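Home Explore Threads Lists Sign in

Okay, a thread on what I've been doing with the perception stack since June, because Helge Moen keeps asking and my replies to him are getting way too long.

The job: sort cutlery into a divided holder. Forks with forks, knives with knives, spoons with spoons. White plastic, on a patterned tablecloth. Sounds like a warm-up exercise! It ate my whole winter.

First problem is segmentation. Nimell (our mask model) is lovely on one fork by itself. Give it a pile with the handles crossing and it happily merges up to 16 of them into one giant fork-creature. 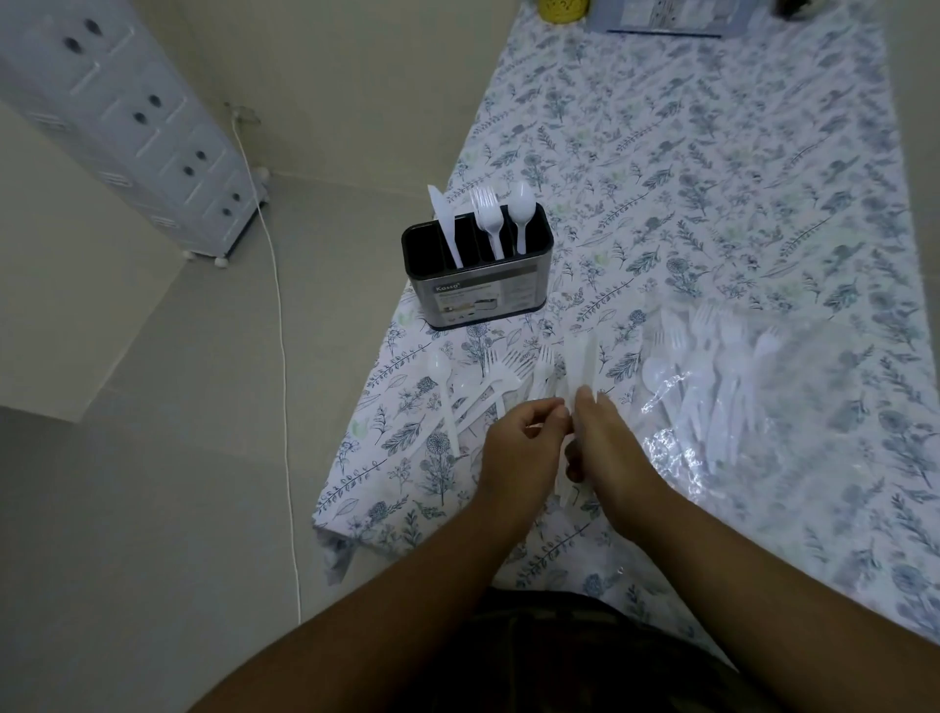
So I stopped asking for whole-object masks and went after the ends. Tines, bowl, blade tip. Find the end, work out which way the handle runs, and let the planner worry about the rest. Vitalii Hrytsenko suggested this ages ago and I ignored him, sorry mate.

Relabelled 588 frames by hand to get there. My wrist has filed a complaint. 133 of those went in the bin afterwards because I'd swapped the spoon and knife classes in the config, which was a fun evening.

Second problem is clear plastic bags. Glare off the crinkles looks heaps like a white handle if you squint, and the model is always squinting. I've added a glare class. Feels like cheating, works a treat on my validation set.

Planner side is Skirner, 3 candidate grasps per piece, ranked by clearance. Still hates anything lying under something else. I'm tempted to have it pick the top piece and re-plan every single time, slow as that is.

Anyone got a favourite way of scoring "what's on top" from colour only? Depth is rubbish on stuff this thin. Replies open, be nice.

Last updated: Sep 5, 2024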